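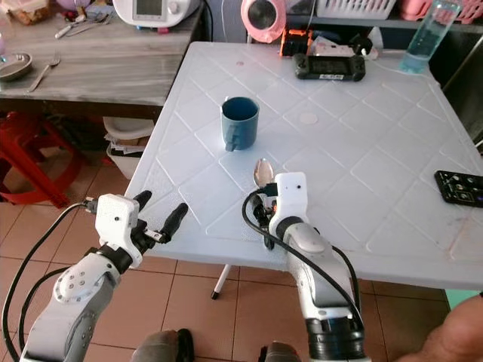

The lock that wanted my email address

Smart locks promise to end the worry about keys. After three months with one on the front door, our writer kept the key.

27 Nov 2019

The Mavness deadbolt went on my front door at the end of summer, and the first thing it asked for was my email address. Then it wanted a password, my location, permission to send me notifications, and a name for the door. I called it Front Door. The old lock, a plain five-pin cylinder that had been there when I bought the house, never needed any of this.

I should say where I stand. I have picked locks as a hobby for long enough to own more practice cylinders than I have doors, and I like locks a great deal. What I don't like is being told that a lock is better when what has changed is the handle.

The Mavness costs $329. For that you get a motor, a keypad, a radio and a housing about the size of a paperback on the inside of the door. You also get a keyway, because the maker knows as well as I do that batteries die. The keyway is where I started. I took the cylinder out on the kitchen counter and found five pins, one of them a spool, and tolerances I would call friendly. It opened with a basic hook and a light wrench in less time than the app takes to load. I have had more trouble with padlocks from the gas station.

Most buyers will never look at that part. The box talks about encryption, and the encryption may well be very good. I have no way to test it and neither do you. But a burglar who wants in does not have to take on the strongest piece of the system. He can take on the cylinder, or the strike plate, or the window next to the door.

The strike plate deserves a longer look than it gets. The one in the Mavness box came with screws that barely get through the trim. Put your shoulder to a door held that way and the frame gives up long before the bolt does. Long screws that reach the stud cost next to nothing. I would fit those first, on any door, before spending another cent.

To be fair, I went looking for a lock at the other end of the scale. Farahani makes a mechanical deadbolt with a sidebar and a restricted key blank, sold through locksmiths for just under $200. No app, no keypad. I have had one in the vise on and off since spring and opened it twice, on a bench, under a good lamp, with the lock facing me the way I wanted it. On a cold porch in December I would not bet on doing it at all.

The locksmith's shop in Brirkby where I bought it sells both kinds, and the smart ones outsell the Farahani by a wide margin. I was told this with a shrug. People come in wanting to let the dog walker in from work, and that is a real want. A code you can cancel beats a spare key under a flowerpot, and I'll give the Mavness full credit there. Handing out codes to family over a holiday weekend was easy, and so was switching them off.

Then there was the Erkside problem. Erkside was a smaller brand that sold a popular app-only lock, with no keyway at all, which fans held up as proof that picking was finished. When the company shut its servers down, owners got 40 days' notice by email. The locks still turned from the inside. From the outside, new codes could not be added and old ones could not be removed, so an ex-roommate's code stayed good for as long as the lock stayed on the door. A lot of those locks are probably still out there.

Mavness says it has plans for that kind of thing. I asked what they were and was sent a link to the warranty, which runs two years and doesn't mention servers. My old cylinder is older than I care to guess – its maker went out of business long ago, and it works exactly as it did.

The motor has jammed on me twice, both times when the weather turned damp and the door swelled. With a thumbturn you feel that and lean on the door a little. The Mavness tries three times, beeps, and sends a message. I was standing next to it.

For now it stays on, with the cylinder swapped for a better one and long screws in the strike. The keypad gets used every day. I carry the key anyway, and I have turned off the notifications.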